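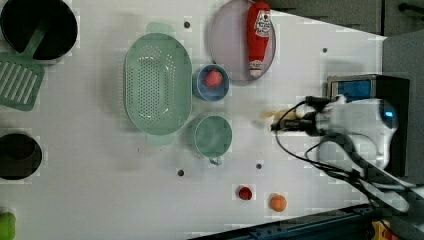
Subject: Re: [kitchen-swap] Boiling pasta in less water?

Rawan Mansour wrote:
> Has anybody tried cooking spaghetti in a skillet with just a little
> water? My sister-in-law swears by it and I'm scared of ending up
> with glue. Also how much salt do you use if you do it that way? I
> ruined a whole batch on Saturday.

Hi Rawan, and hi everybody,

Yes! I've been doing it since we moved to Parkham (the stove in this apartment takes forever to get a big pot going) and I'm never going back for weeknights. I lay 200 grams of spaghetti flat in my widest pan, pour in cold water till it's covered, and turn the heat all the way up. Stir it a lot in the first 3 minutes or so, that's when it wants to clump. After that you can mostly leave it alone and grate your cheese.

Salt is where I messed up too, my first go was like eating the beach. You're boiling off a lot of the water and it all ends up in the sauce, so I use half a teaspoon and taste at the end. If you're adding bacon or olives, skip it!

The leftover water is cloudy and thick and so good for sauce. I scoop out a mugful before I drain, and I still forget and pour it down the sink one time in 4.

It does NOT work for a crowd, by the way. I tried it for my mother's birthday in June and had to start over in the stockpot while everyone ate bread.

Which brand did you use? The Gittins store kind goes mushy on me no matter what, but the thicker one from Jodia holds up fine.

Dee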